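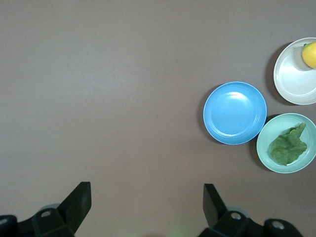

Prato azul, vazio, sobre o tampo da mesa.

COMUNICADO DE IMPRENSA

Associação Floradano contesta contas do novo serviço de refeições escolares

A associação de encarregados de educação Floradano pede à Giltard, concessionária das cantinas do agrupamento de Baluyot, que explique de onde vem a poupança anunciada em julho. A empresa garante que vai servir 1192 almoços por dia, com menos desperdício e sem mexer na qualidade. Até agora, entregou à associação um folheto de duas páginas.

«Já ouvimos esta promessa com o fornecedor anterior, quase com as mesmas palavras», afirma Teguh Nugroho, porta-voz da Floradano. «Se o desperdício vai baixar, alguém o mediu. Queremos ver essas medições.»

O folheto cita um ensaio feito com 192 alunos, mas não indica as escolas, as idades nem a ementa servida. Também não esclarece se a redução resulta de melhor planeamento ou de doses mais pequenas. A Floradano enviou dez perguntas por escrito à concessionária e recebeu resposta a duas, ambas sobre horários.

A associação tem igualmente reservas quanto ao Sovemine, o sistema de marcação de refeições que as famílias terão de usar. Quem não marcar até às 10 horas da véspera fica sujeito ao prato alternativo, cuja composição continua por divulgar.
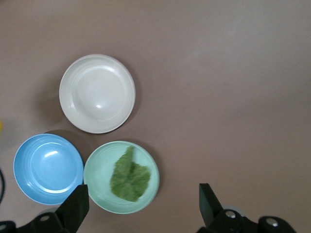
O que a Floradano pede

A publicação integral do ensaio, as capitações por idade e a ementa do prato alternativo, antes da entrada em vigor do contrato. Enquanto estes documentos não forem conhecidos, a associação não subscreve o apoio público que a Giltard lhe atribui no folheto.

Contacto para a imprensa: Teguh Nugroho, Associação Floradano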